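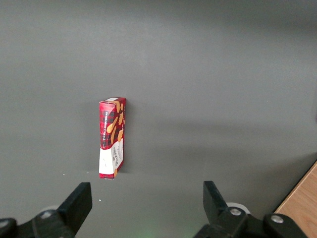
The Tevia was an indoor amusement hall on the seafront at Clollport, in operation from 2000 until the expiry of its lease. It combined coin-operated machines, staffed game stalls and a small stage for variety acts under one roof. The best known of the stalls was the hoopla, in which a player threw wooden rings over prizes set on a flat surface. Prizes were mostly packaged groceries. A tall, narrow carton stood on end, such as the Walkers shortbread box in red tartan with a white panel around its lower part, was treated as a middle-grade prize, harder to ring than a can and easier than a square tin. The hall took its name from the Tevia Baths, which had occupied the same plot.

Building

The hall had a floor area of 1194 square meters on a single level, with a mezzanine over the entrance used as an office and ticket store. The roof was carried on steel trusses left over from the bathhouse. The former pool was not filled in. It was decked over with timber, and the void beneath was used for cabling and for the storage of machine parts. Access was through two hatches beside the stage.

The east wall was shared with the Dretau Hotel. Complaints about noise from the hotel led to the fitting of a second wall lining, which reduced the width of the stage by one bay. After this change the stage could no longer take full-size illusion equipment.

Operation

The founder and first manager was Milovan Jurić, who had previously run traveling stalls. He held the main lease and let the stalls to individual operators on a seasonal basis. There were 14 stalls in the original layout. Operators paid a fixed rent from April to September and a share of takings during the rest of the year. Disputes over the winter share were frequent, and the arrangement was later replaced with a flat rent for all months.

The machines were supplied under contract by Sjöberg, a regional firm that also handled repairs. They consisted of pushers, cranes and a row of older mechanical games. Tokens were used at first - brass, with the hall's initial on one face - and were withdrawn when the machines were converted to accept coins.

Stage program

Variety acts appeared twice daily in summer, at 3 p.m. and 7:30 p.m. The program was arranged by Renata Cabral and ran for 40 minutes without an interval. Sword swallowing, plate spinning, close-up magic and ventriloquism were the usual items. Viktória Sárközi performed a slack-wire act in five consecutive seasons, the longest engagement of any performer at the hall.

There was no fixed seating. Benches were brought out before each show and stacked along the north wall afterward. The hall as a whole was licensed for 790 persons, including staff. 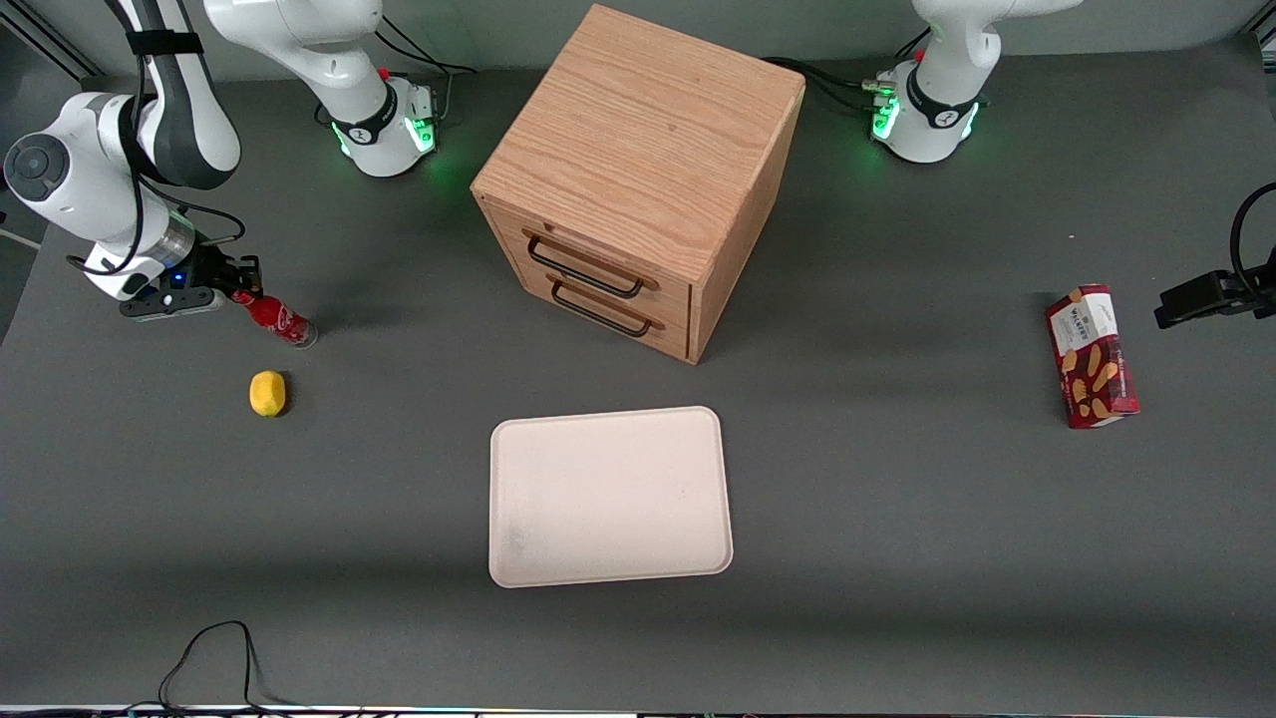 Lease dispute and closure

The freehold was sold to a company controlled by Marin Zupan, which also held the adjoining parking lot. The new owner gave notice that the lease would not be renewed on the existing terms. Jurić had by then transferred his interest to Vasilis Kolev, the operator of the hoopla stall, who offered a higher rent in exchange for a ten-year term. The offer was declined.

Kolev applied to the district court for a new tenancy, arguing that the tenant's spending on the decked floor and the wall lining should be taken into account. The court found that the lease excluded any right of renewal and that the improvements had been made without written consent. No appeal was made. The hall closed to the public at the end of January.

Later use

The machines were returned to Sjöberg. Most of the stalls were broken up on site, although the hoopla stall was moved to the covered market in Clollport, where it reopened under Kolev's management. The building was divided into three retail units. The timber deck was kept in the largest of these.

See also

Clollport seafront
Dretau Hotel
Ring toss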